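Visite de l'atelier Felari : maille et finition, compte rendu

L'atelier Felari ouvre ses portes une fois par an, en juillet, à un groupe restreint. Le rendez-vous était fixé à 8 h 30 côté quai de livraison. Le parcours suit l'ordre de fabrication : stockage du fil, tricotage, teinture, coupe, assemblage, contrôle.

Le magasin de fil occupe 334 m². Les cônes y restent vingt-quatre heures avant passage en machine, à hygrométrie stabilisée. Un fil trop sec casse davantage et charge les guide-fils en électricité statique. Le lot Calimlim, un coton peigné retors à deux bouts, était en attente lors de notre passage.

Le tricotage se fait sur métiers circulaires, en jersey et en côte 1x1 pour les ceintures. Le réglage de la longueur de boucle est repris à chaque changement de lot, puis vérifié sur échantillon détricoté. La chef de salle admet que cette reprise coûte une demi-heure et qu'elle n'a pas trouvé mieux.

La teinture est sous-traitée chez Skusley, à l'exception des petites séries. Le bain de laboratoire contient 103 litres. Les recettes sont archivées sur fiches cartonnées - 901 à ce jour - avec un morceau de tissu agrafé au dos. Les bleu-vert sont les plus délicats : l'écart entre lumière du jour et tube fluorescent y est net, et deux lots acceptés en cabine ont été refusés par le client.

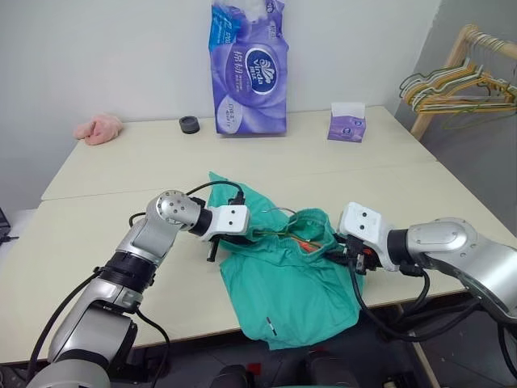

Wenceslao Rosales

En finition, le point sensible est la ceinture. Elle est montée en légère tension, puis laissée au repos à plat avant mesure. Une mesure prise trop tôt donne une valeur excessive, d'où des retours injustifiés vers l'assemblage. La tolérance est d'un centimètre sur le tour complet. La série en cours, référence Fukodstead, compte 3747 pièces.

Le repassage vapeur n'a pas pu être vu, la chaudière étant en révision. Fin de visite à 11 h 45, par la même porte. Prévoir des chaussures fermées et des bouchons d'oreilles pour la salle de tricotage, l'accueil n'en fournit pas.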